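Walking slowly is a perfectly good way to get about
Mar 29, 2018

I've started leaving the house 12 minutes earlier than I need to, and I'd like to make a case for everybody doing it.

It began because of a bus. The one I used to catch into Ballden was taken off in June, and the replacement goes round by the retail park and drops you more or less where you started, so I gave up on it in a huff and walked. I was late the first time, and the second, and I arrived both times pink in the face with my coat over my arm. Then I did the sensible thing and set off sooner, and the whole business changed. I wasn't marching any more. I was just out, on my way somewhere, with nothing much to do until I got there (when did you last have that?).

We've become very odd about walking. It's either exercise, in which case you need the shoes and the bottle and something on your wrist that buzzes, or it's a nuisance between the car and the shop door. A friend gave me a Zemero step counter for my birthday and I wore it for most of a month. It was forever congratulating me. It also made me do laps of the kitchen at bedtime to get past 3,000, which on a wet day is apparently what I manage, and one night I caught sight of myself in the oven door going round with my toothbrush in and thought, right, that's enough of that. It lives in the drawer with the takeaway menus now.

What I'm after is ordinary walking, at the pace you'd go if you were talking to someone. You go along a pavement. You look at things, or you don't.

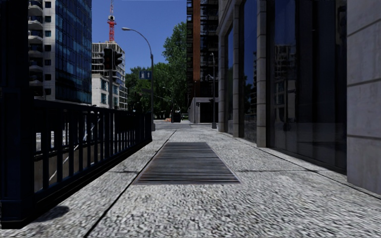
Doesn't going slowly just mean getting in everyone else's way?
It needn't, as long as you keep to one side, don't stop dead in the middle, and glance behind you before you drift across to look in a window.

I do have some sympathy with the people behind, mind you. I used to be one of them! I've sighed at tourists and tutted at prams, and once I overtook a man on two sticks, which I still feel bad about. Being in a hurry makes you a slightly nastier person, I'm convinced of it. Everyone in front of you turns into an obstacle and you start making up reasons why they're stupid. Take the hurry away and they go back to being a woman with heavy shopping.

The other thing I'll say for it is that you get to know a place. I'd lived in Ballden for years and could have told you the quickest way to the station and precious little else. I didn't know there was a locksmith above the chemist, or that the bakery people on the corner by Egan Dry Cleaners put the cheese scones out at the back end of the morning, still warm. I had no idea the street behind the library had a name. (It's Jarnitz Row. I've asked three people why and had three different answers, one of which involved a horse.)

I know perfectly well that plenty of people can't do this. If you've got two children to drop off and a shift to start, an extra bit of time in the morning is pure fantasy, and I'd be cross too if somebody with a desk job told me to stroll. And for some people any walking is hard going, at whatever speed. So I'm aiming this at those of us who could and don't, who'll sit in the car for the time it takes to walk there and then spend as long again looking for a space.
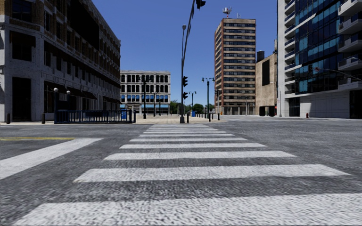

And the parking, while I'm on the subject. I paid 90 pence to leave the car some 200 yards from my own dentist the winter before last, having driven there from a house I can very nearly see the dentist from. I can't defend it. It was raining, I suppose, but I own an umbrella. I own several, and they'd all be glad of the outing.

My mother walked everywhere and never once called it anything. She'd put her coat on and say she was popping out, and she might be gone all afternoon, depending who she bumped into. I used to find it maddening when I was small, being towed along and then made to stand there while the grown-ups talked over my head about somebody's hip. I do it myself now, the stopping and the hips included. Last week it took me most of a lunch hour to post a letter.

Anyway, if you fancy giving it a go, pick a trip you make all the time and allow yourself more time than it needs. Leave the phone in your pocket if you can bear to. You might be bored for the first few goes, I certainly was, and I kept speeding up without meaning to and having to tell my legs off. It wears away after a week or so. And if you end up on Jarnitz Row and somebody tells you about the horse, do write in, I've only got half of that story.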